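Our school robotics club has had the Guvito sorting kit since January, and I've put off reviewing it until the club had stopped shouting at it. You get a printed guide, a software licence and 30 lesson cards. You supply the arm, the table and the patience. The task is to sort fruit from office supplies, which most of my Year 9s can manage unaided, though they do complain more.

Posten delivered it in one box with a 103-page manual. I read 8 of the pages. Ya-wen Yang, who is in Year 10, read the lot and has been insufferable ever since. 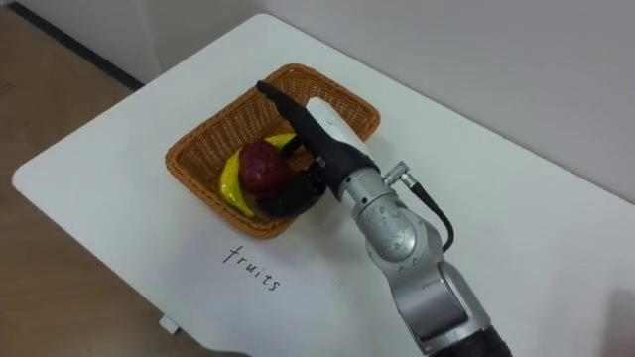 Does it need any coding experience?
A little helps, but the first lessons are all drag-and-drop blocks, and our beginners were writing their own pick routines by the second half-term.

The lessons themselves are good. Each one changes a single thing, so when the arm does something daft the culprit is usually easy to find. Baskets are not included, and nor are labels, so we wrote ours straight on the table in marker. I have yet to mention this to the site manager.
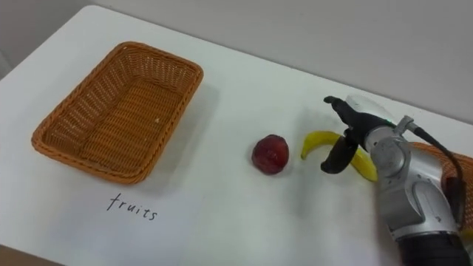 My main grumble is the calibration screen, which was plainly designed by someone who has never had a bell go off halfway through. Miss a step and you start again. We had the Rinix kit before this one and it at least saved your place, even if it did very little else.

Two stars off for that and for the licence, which covers 2 laptops. We have rather more pupils than that.

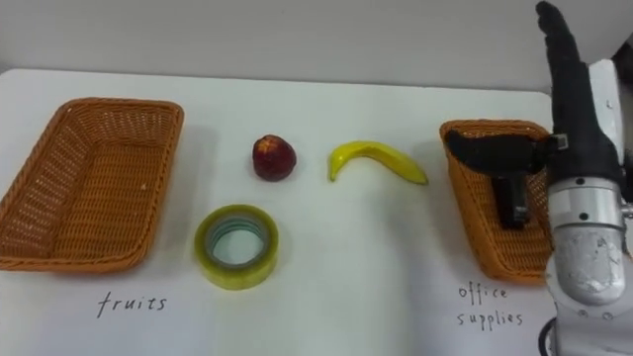
Fruits to the left, office supplies to the right.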